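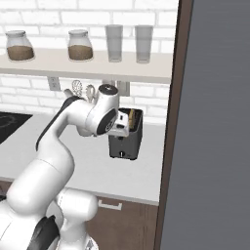 The Luritz student robotics club used the spring term to move its kitchen project from single motions to whole tasks, all of it in simulation. This report covers the second half of the Jesmont grant and goes with the expense sheet sent separately. The task the students worked on most was the toaster. The simulated arm comes in over the counter and has to bring the gripper down to the lever on the narrow front face, with a slice of bread upright in the right-hand slot and utensils standing behind the arm. The jars and glasses on the shelf above are not part of the task, but the students check every planned path against them.

Membership stood at 20 students at the end of the term. We meet twice a week after school in the computer lab. Most of the members had never written code for a robot before the fall, and the first weeks of the grant period went to basics: coordinate frames, joint limits, reading a log file. That took longer than our proposal said it would. The work plan had every team on a kitchen task by January, and the last team did not start one until March.

The students work in teams, and each team keeps its own branch of the code. A team writes a task description, sets the starting positions, runs its controller overnight, and goes over the results at the next meeting. Over the term the club logged 600 runs of the toaster task. Failed runs are kept along with the good ones, and each is tagged with a cause. The most common cause was the hand arriving at the wrong angle, so that it touched the body of the toaster before it got to the lever. The second was the planner giving up when the start position was too close to a joint limit.

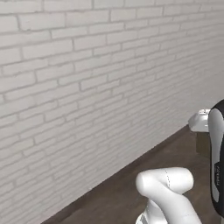 Room layout also took up more time than planned. The kitchen came to us as a ready-made model from the Deligiannis library, and the students assumed they could place the robot base wherever they liked. Several early base positions gave good reach to the counter but left the arm folded in a way that made the return motion fail. One team spent three meetings comparing base positions and wrote up a short guide, now in the shared folder. The other teams have switched to the position it recommends, and runs from different teams can now be compared directly.

We also changed how camera views are set. In the fall, each team picked its own. Some views were fine for watching a run but of little use for working out why it failed. We now ask for a fixed set with every run, saved under the same names. Storage went up as a result, and we bought a second drive out of the supplies line.

Spending is close to plan. The Ullent software licenses came in under budget, and with Jesmont's approval we moved the difference to computer upgrades. 2 of the older lab machines could not run the simulator at a usable speed and got new graphics cards. The travel line is unspent apart from the entry fee for the regional student showcase in April. We would like to carry the remainder over to next year.

At the showcase, 8 students presented the toaster task and answered questions from the judges. The club did not place. The written comments praised the failure log and said the presentation was short on explanation of how the controller picks a path. We agree with that. Only a few members could explain that part of the code at the time -- the rest had been using it as it was. Since then each team has given a talk on the planner to the rest of the club.

Still open from the work plan:

The student handbook is in draft. The chapters on setup and logging are finished, and the chapter on planning is half written.

The drawer task has been started, but no team has a controller that completes it reliably.

The beginner workshop for the middle school was moved to the fall because of a conflict with testing week.

For next year we are asking for support at the same level, with less for hardware and more for licenses. A revised budget will follow once Ullent confirms its school pricing.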